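Pre-opening walkthrough, group show
Flistine Gallery, ground floor and mezzanine
To be done in June, after install and before the wine arrives

1. Fire exits
Rear door clear: yes, at last. The Gundholm plinth has been moved 40 cm to the left, and the artist has been told the new spot gets better light. It does not, but it no longer blocks the way out.
Exit sign lit: yes. A request to dim it during the video work was declined.

2. Hanging and fixings
Wall works tugged gently at both lower corners: passed, with 3 exceptions on the north wall. Rehang with the proper D-rings. Fishing line is not a fixing, whatever they do in Melbourne.
Suspended piece (Ustari, mezzanine void): secondary cable fitted. The rigger's tag is on the beam. Please don't let anyone remove it for being the wrong colour.

3. Floor works
Gravel piece: border tape down. Visitors will walk on it anyway, so sweep at noon and again at closing.
Low sculpture near the stairs: fails. Shin height, grey, on a grey floor. Either a barrier or a brighter sculpture.

4. Electrical
Projectors tested and tagged: all but one. The untagged one stays off until it has been seen to, even if that leaves the Meijer film as a bench and a dark room — a few people may prefer it.
Power boards: no piggybacking. Found two piggybacked behind the false wall and separated them.

5. Food and kitchen table
Snacks stay out of the gallery rooms, including during install, including for artists. Crumbs bring silverfish and silverfish eat works on paper. Lids back on tins at the end of the day.

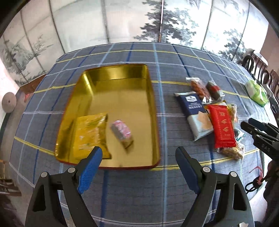

6. Access
Ramp at side entrance: clear and dry. The handrail wobbles at the top bracket. Tighten before opening.
Wall labels: readable from a wheelchair on the ground floor. Upstairs they have been hung at the eye level of a tall curator and need to come down 10 cm.
Large-print room sheets: 5 copies at the desk. Print more, as they always walk off home with someone.

7. Numbers
Mezzanine limit is 40 people. Whoever is on the stairs does the counting and does not also do the drinks.

8. Still open
North wall rehang
Barrier for the grey sculpture
Projector tag
Handrail bracket
Upstairs labels

Second walkthrough at 3 pm. Bring the ladder back from the framer's first.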